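Gripper Comparison, Wrist Camera View
Skurico bench, August
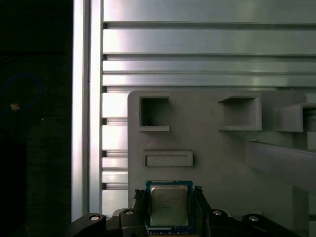

Processor held upright between the black fingers, gray fixture panel behind.

We spent most of August comparing two grippers on the same arm, the Jamska and the Kamel, with small electronic parts as the load. The parts were picked from a tray, carried to the gray fixture and put into one of its pockets. Reda Zaki set up the arm and the controller. Carol Sedgwick ran the trials and kept the log. Tanner Campbell swapped fingertips and did the camera mounting.

The picture on this page comes from the small camera at the wrist. We chose that position over the overhead one after the first afternoon, when the arm kept blocking the overhead view at the moment of insertion. The wrist view has its own problems. Bare aluminum rails behind the fixture throw a lot of glare, and the automatic exposure follows it. Hala Tazi fixed the exposure by hand for the later runs and the part edges were easier to find after that.

Processors were the hardest load on the list. The substrate is thin, the fingers can only press on its edges, and nothing should touch the contacts. Each gripper got 104 processor trials. A trial counted as good if the part went into the pocket without a second attempt.

Jamska: 15 failed trials, most of them tilt during the carry. It closes softly and is easy to set up, but the force setting is coarse at the low end.

Kamel: 30 failed trials. Nearly all came from the fingers closing unevenly and pushing the part sideways before it was gripped. Tanner shimmed one finger partway through and the second half of the log looks better than the first. Carol kept all the trials in the count.

Cycle time was close enough that we stopped tracking it. Changing fingertips takes longer on the Kamel, with small screws that are easy to drop into the rails.

Both grippers ran from the Zasta controller with the same motion program. Rizwan Minhas wrote the logging script, which saves one wrist image at grip and another at release. The full set comes to 385 images after the blurred ones were removed. Anyone at Skurico can get the folder and the trial log from Rizwan.

Still to do: repeat the Kamel trials with matched fingers, and try the narrow tips on memory modules. Reda has the arm booked for both.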